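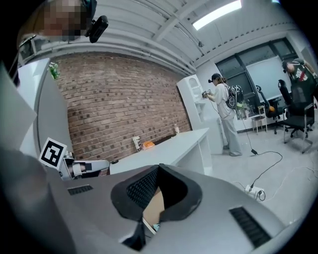
How to Clear Out a Cabinet You've Been Avoiding

By Najwa Farah
April

Every home has one. Ours was the low one by the back door, and in the years we lived on Cudbridge Road it took in three phone chargers for phones we no longer owned, a bag of rice, and the manual for a bread machine my sister has. I cleared it last spring in a single evening. It would have been a shorter evening if I had followed the steps below, which I wrote afterward, as is traditional.

What you need

- Two boxes and a trash bag
- An old towel or sheet
- A damp cloth and a dry one
- Painter's tape and a marker
- A timer, ideally one that makes an unpleasant noise

Step 1. Pick one cabinet

One. You will be tempted to do the whole kitchen, especially if you've just had coffee. The whole kitchen is how people end up eating crackers in the hallway at 11 p.m. surrounded by cake pans. Choose the cabinet that annoys you most and shut the doors on the rest.

Step 2. Lay out the towel and take everything out

Everything means the thing at the back, too. Put it all on the towel. Don't sort yet, and don't stop to read anything. I found a Nasrallah Hardware receipt for 91 dollars and spent a good ten minutes trying to work out what I'd bought. I still don't know. I hope we're enjoying it.

If the cabinet is low, sit on the floor. Kneeling feels more businesslike until you try to stand up.

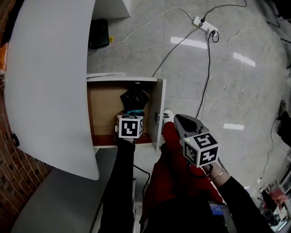 A low cabinet with its door swung open. Start with whatever is at the front.

Step 3. Wipe it down while it's empty

Top to bottom, then the inside of the door, then the corners. If there is shelf paper and it's peeling, pull it off now. New shelf paper can wait for another day, and in my experience it will.

Check the hinges while you're in there. A door that droops usually needs a quarter turn of a screwdriver. If the screw just spins, take it out, push a wooden toothpick and a dab of wood glue into the hole, snap off the extra, and let it dry overnight before you put the screw back.

Step 4. Set the timer and sort

Give yourself 20 minutes. You have three places to put things:

Box one is for things that go back in this cabinet.
Box two is for things that live somewhere else, or should live with someone else.
The bag is for trash.

You'll notice there's no "maybe" box. I used to have one. It moved with me to two different apartments and was never opened at either.

For anything you can't decide on, ask whether you'd go out in the rain to replace it. My Mindik salad spinner did not pass. It had 234 glowing reviews when I bought it, and none of those people had to store mine.

Step 5. Deal with box two right away

Walk it around the house and drop things off where they belong. Whatever is left goes by the front door, or in the car if you have one. A box of giveaways left in the same room will be back in the cabinet by the weekend - I can't explain how, I only report it.

Step 6. Put things back

Heavy things go on the bottom, and tall things go behind short things. Anything you use weekly should be reachable without moving something else. If you have to lift a pot to get a pot, you'll start leaving both on the stove.

Leave a bit of space. It will feel wasteful. It will also be gone by summer.

Step 7. Label the shelf

A strip of painter's tape on the inside edge is plenty: "baking," "pet stuff," "batteries." I once bought a Gikex label maker for this and then had to find somewhere to keep it.

How often to do this

Twice a year is fine. Some guides say monthly, and I wish their authors well.

More from the Household pages
- Getting Candle Wax Out of a Tablecloth
- Drawers That Stick, and What to Rub on Them
- Spice Jars: When to Let Go
- A Short Guide to Long Extension Cords

Contact | Copyright Najwa Farah | Back to top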